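Home | Getting started | Teaching a task | Playback | Faults | Index

Costerex Teaching Guide
Section 3: Recording a pick-and-place task by hand guiding 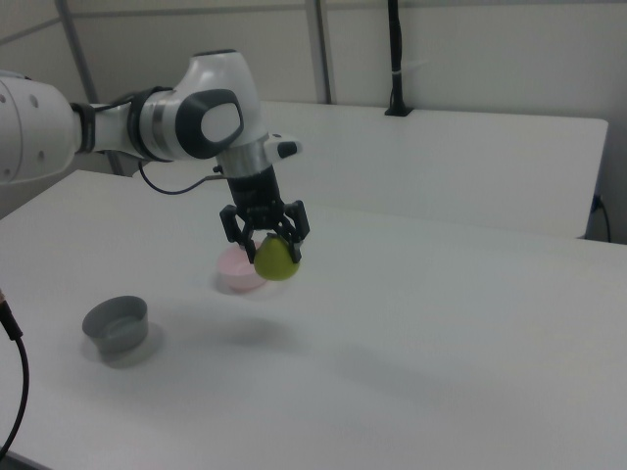 Figure 26. Ball held in the gripper near the bowl, with the cup to one side.

Use hand guiding for short tasks with one object and one target. For remote control with the Kinnunen handset, go to section 4.

Before you start

Clear the table of anything that is not part of the task. Check that the gripper cable has enough slack to follow the wrist through its full turn.

CAUTION: Keep your fingers away from the finger linkages. The gripper can close with the arm in free-drive.

Recording

1. Place the ball, bowl and cup on the table. Leave a clear path between the pick point and the bowl.
2. Select Teach, then New Task. Type a name and press OK.
3. Hold the arm above the wrist and press the free-drive button. The arm goes slack after 2 seconds.
4. Press Record.
5. Guide the gripper down over the ball. Press Close.
6. Lift the ball higher than the rim of the bowl and move it across. Go slowly and avoid stopping partway.
7. Lower the ball over the bowl and press Open.
8. Move the arm back to its start position and press Stop.

Note: Don't pull on the cable or push on the fingers to steer the arm. Both will show up as jerks in playback.

Repeat steps 4 to 8 until you have 26 good recordings. Shift the bowl a little each time. Leave the cup where it is, or the task will be saved as a new layout.

Deleting a poor recording

Open the task list, highlight the recording and hold Delete. Recordings over 134 seconds are marked in grey and are left out of training.

If the ball slips on 3 recordings in a row, lower the closing speed in Gripper Settings and start the set again.

Revised 11 Dec 2018, M. Jemal, Fisley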